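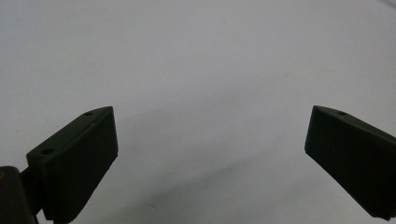
Última modificación de esta página: 12/12/20

De: Ottó Mészáros
Para: lista Clisia
Asunto: Re: ¿con cuánta apertura empezáis las demos?

Jytte Zoëga escribió:
> Llevo 55 demostraciones con la pinza de mano y el modelo me sale
> perezoso: se queda quieto encima de la mesa y no cierra nunca.
> ¿Grabáis el arranque con los dedos abiertos o lo recortáis?

¡Hola, Jytte! Nosotros arrancamos siempre con los dedos bien abiertos sobre la mesa blanca, y sí, ese trozo se graba. Lo malo es pasarse (a mí me pasó en febrero, con 242 demos y en casi todas me quedaba un buen rato pensando por dónde entrar).
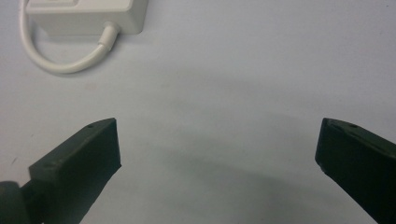

Luego entrené con eso y, claro, el brazo también se lo pensaba. Ahora recorto el principio con el script de Jakab y dejo 21 fotogramas de espera, ni uno más. Con el Bremon me va bien así, con el Ikton todavía no lo he probado.
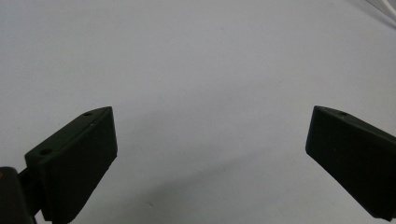
Dedos abiertos, sin nada entre ellos; arriba a la derecha, un cable blanco.

Otra cosa: ojo con los cables. Si en unas demos asoma y en otras no, yo lo dejaría variar, pero apuntándolo en las notas de cada toma.
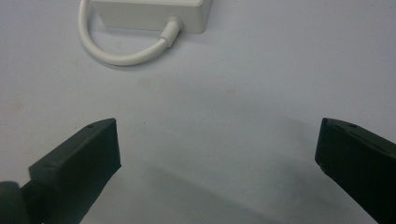 Y mira también las sombras, que sobre una superficie tan clara la de la propia pinza se nota bastante. ¿Me pasas 2 tomas tuyas, una buena y una mala, y les echo un ojo?

Un abrazo,
Ottó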